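Setting Up the Two-Arm Plate Cell in Simulation, Section 4: Teaching the Plate Positions

18 Dec 2021
By Sekar Subramaniam

Finish Section 3 before you begin. Both arms should be loaded in the Dolero model, homed, and free of joint warnings. The near arm does all the plate work in this section. The far arm stays parked.

1. Open the cell file and save a copy under a new name.
2. Set jog speed to 70 mm/s for long moves.
3. Move the far arm to PARK_B with its gripper open.
4. Jog the near arm above the lower holder with the wrist square to the plate. 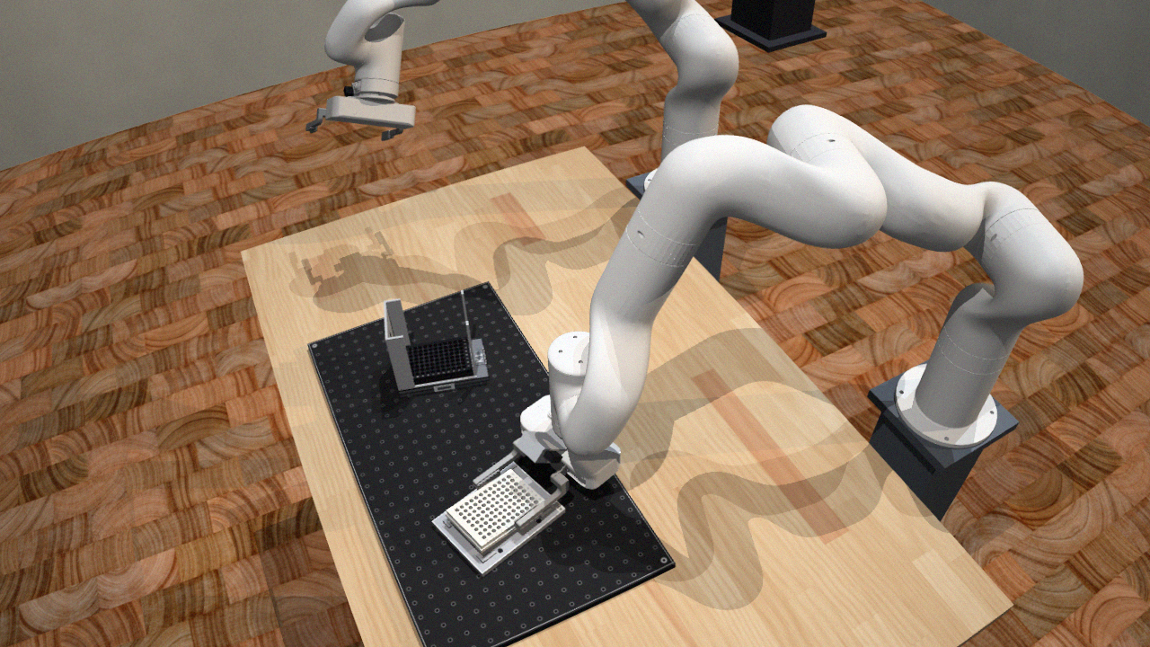
5. Switch the jog frame from World to Holder. The holders sit at an angle to the table, and jogging in World will drag a finger into the rim.
6. Drop to 3 mm/s and lower until the finger pads are level with the side walls of the plate.
7. Close the gripper in single steps until both contact flags turn on. Save the point as LOWER_GRIP.

Note: If only one flag turns on, open the gripper, shift half the gap toward the other finger, and try again. Do not raise the grip force to get the second flag.

8. Open the gripper, raise straight up in Z, and save LOWER_CLEAR. 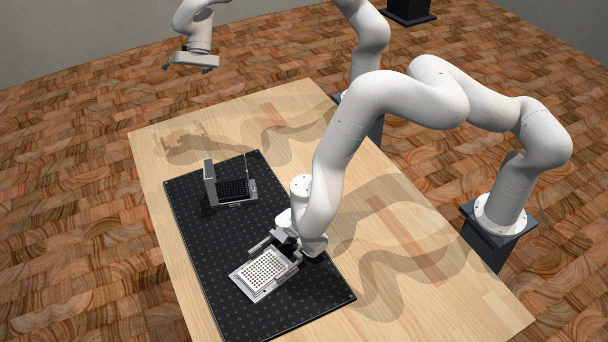 Each holder needs its own frame and its own approach point. Do not copy the lower set and shift it. The lower holder is a flat frame, while the upper one has a tall back plate and a thin rod at the rear corner, so an approach that is safe for the white plate can hit metal on the way to the black one. Come in to the upper holder from above.

9. Create the frame UPPER and repeat steps 5 to 8 for it.
10. Add a keep-out box over the rod, with 15 mm on all sides.

Caution: The keep-out box is ignored in manual jog. It works only when a program is running.

11. Send the near arm to READY_A, then run Check Reach on every saved point.

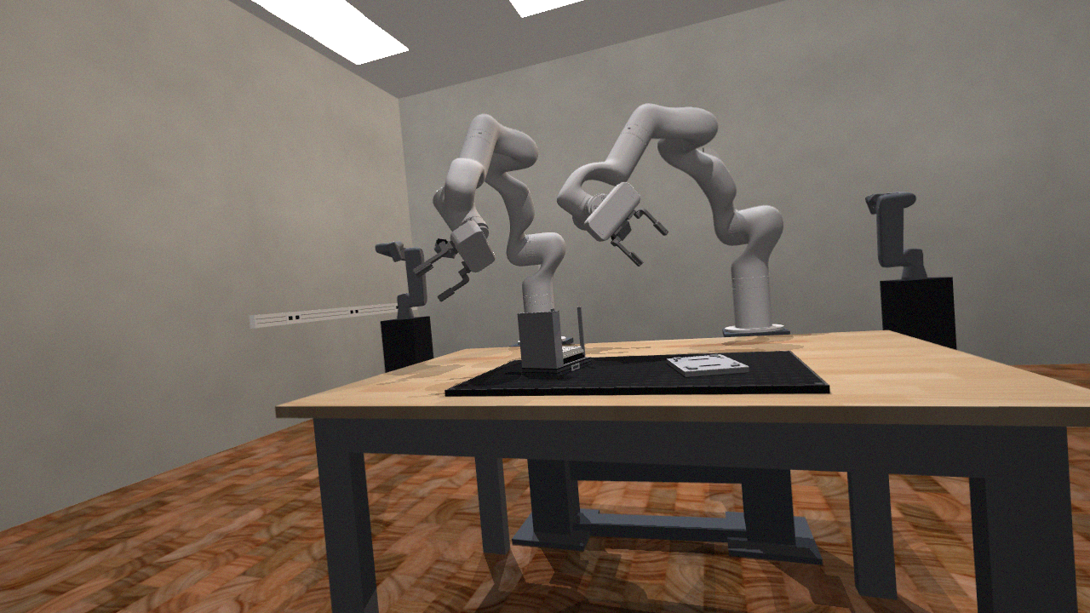 12. Look at the elbow values in the report. Any point that brings the two elbows closer than 337 mm is marked yellow. Re-teach it with the other elbow solution — the point itself can stay where it is.
13. Run the transfer program at low speed with no plates loaded, then at full speed.

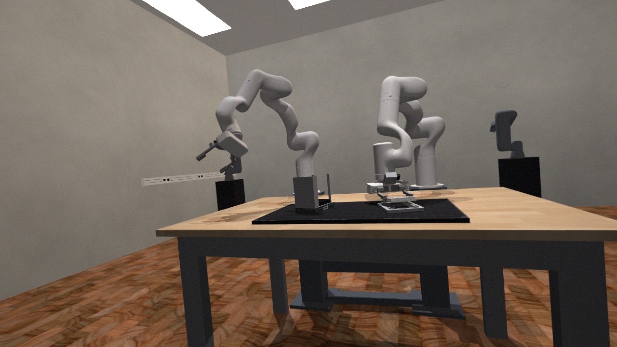 Drift between the saved points and the model nearly always comes from a holder that was moved after teaching. Check this before you touch the arm calibration. Bring the near arm down over the flat white frame on the mat and stop just above it, then compare the finger positions with the saved frame on both sides. If they are off by the same amount, update the frame origin only. If they differ, teach the frame again from step 5.

14. Save the cell file and export the point list. Section 5 uses it.

Comments

Tymofii Hladun: Step 5 fixed my problem. I had been jogging in World the whole time.

Kartini Lau: Does the 337 limit change with the longer fingers?

Sekar Subramaniam: No, it is measured elbow to elbow. Redo step 10 though.

Merja Toivonen: My report lists the points in a different order after export — is that normal?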